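Section 4: Setting the clock, the timers and the vent on your Drandero over-the-range microwave

Welcome back! If you have worked your way through Section 3, your Drandero is up on its bracket, the cabinet bolts are snug and the power cord is plugged in inside the cabinet above. The hard part is behind you. What follows is the sort of thing you can do with a cup of coffee in one hand, and you are welcome to stop and come back to it at any point, as nothing here has to be finished in one sitting.

Keep the small card that came taped to the turntable somewhere close by. It carries your model number (Drandero 153 or Drandero 174), and a few of the steps below are a little different from one to the other.

CAUTION: Do not run the microwave empty while you are learning the buttons. If you would like to practice, put a mug of tap water on the turntable first and leave it there until you are done.

4.1 Setting the clock

When the power first comes on, the display flashes and the control panel gives two short beeps. It will go on flashing until you give it a time, and the oven will cook perfectly well in the meantime, so there is no rush if you have soup waiting.

1. Close the door all the way. The clock can't be set with the door open.
2. Press CLOCK once. The flashing stops and the hour space lights up.
3. Type the time with the number keys. For half past nine, you would press 9, then 3, then 0.
4. Press CLOCK again to keep it. You will hear one long beep.
5. On the Drandero 174 only, press 1 for morning or 2 for afternoon and evening.

Note: If you wait longer than a minute between steps 2 and 4, the oven gives up on you and goes back to flashing. Just start again from step 1.

Note: After a power cut the clock will need setting again, but your saved programs (see 4.4) are kept. Please remember it too when the clocks change in the spring and the fall. Many of our owners do the oven, the microwave and the smoke alarm batteries all on the same morning, and we think that's a fine habit.

4.2 Using the kitchen timer

The kitchen timer has nothing to do with cooking in the microwave. It simply counts down and beeps, and you can use it for eggs, for bread dough, for a child's piano practice or for anything else you like. It will run while the microwave is cooking, too, although you will see only the cooking time until the food is done.

1. Press TIMER.
2. Type the minutes and seconds. Ten minutes is 1, 0, 0, 0.
3. Press START.
4. To check on it while food is cooking, press TIMER once. The remaining time shows for three seconds.
5. To cancel, press TIMER and then CLEAR.
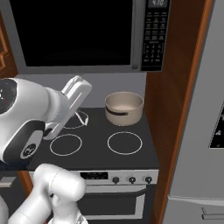

The beep at the end repeats every 20 seconds until you press a key. If you find it too loud (and in a small apartment with a sleeping baby it certainly can be), hold down the 0 key for five seconds and the panel will step down to the softer tone. Hold it again to silence the tones altogether, and once more to bring them back at full strength.

4.3 Child lock

We would like every household with little ones to turn this on, and it is a good idea in a vacation rental as well.

1. Make sure no food is cooking and the timer is off.
2. Hold CLEAR for four seconds. LOC appears on the display.
3. To unlock, hold CLEAR for another four seconds.

The lock covers every key on the panel except the light and the vent, which stay free so that you can clear smoke quickly from the range underneath.

CAUTION: The child lock does not lock the door, and it has no effect whatsoever on the range or cooktop below. Please see the manual for that appliance.

4.4 Saving a program of your own

Perhaps you heat the same bowl of oatmeal every day of your life. The Drandero can hold up to four of your own programs, and it is well worth the couple of minutes it takes to teach it one.

1. Press MEMORY, then a number from 1 to 4.
2. Type the cooking time.
3. Press POWER, then a number from 1 (lowest) to 10 (full).
4. Press MEMORY again. One long beep tells you it has been saved.

From then on, press MEMORY, the program number and START. Saving a new program over an old one wipes out the old one without asking, so you may want to jot your four down on the inside cover of this booklet – there is a ruled space for them.

4.5 The vent fan and the filters

The vent has two speeds. Press VENT once for high, twice for low and a third time for off. Use low for simmering and steaming, and high for frying or searing. Turn it on a few minutes before the pan gets hot and let it run on a little afterward.

If a lot of heat rises from the cooktop, the fan will switch itself on to protect the controls, and it will not let you turn it off until things have cooled down. This is normal! Lower the burner if you can and give it time.

The two grease filters on the underside should come out once a month.

1. Turn the vent off and let the cooktop cool completely.
2. Slide each filter toward the back, then let the front edge drop into your hand.
3. Soak them in hot water with dish soap for ten minutes and brush lightly.
4. Rinse, shake, and let them dry fully before you put them back.

CAUTION: Do not use ammonia or oven cleaner on the filters. They will darken and pit.

If yours is set up to blow air back into the room, it also has a charcoal filter behind the top grille. That one can't be washed. Replace it every six months with an Ulto 487; January and July are easy months to remember.

4.6 If something doesn't seem right

The display is blank: check the plug in the upper cabinet first, then the breaker.

The keys beep but nothing starts: open the door, look for a crumb or a bit of towel caught in the latch, and close it firmly.

LOC won't go away: see 4.3, and be sure you hold the key for the full four seconds.

For anything else, write to Elvira Giraldo at the Drandero owners' desk and include your model number. Section 5 covers cooking times and power levels.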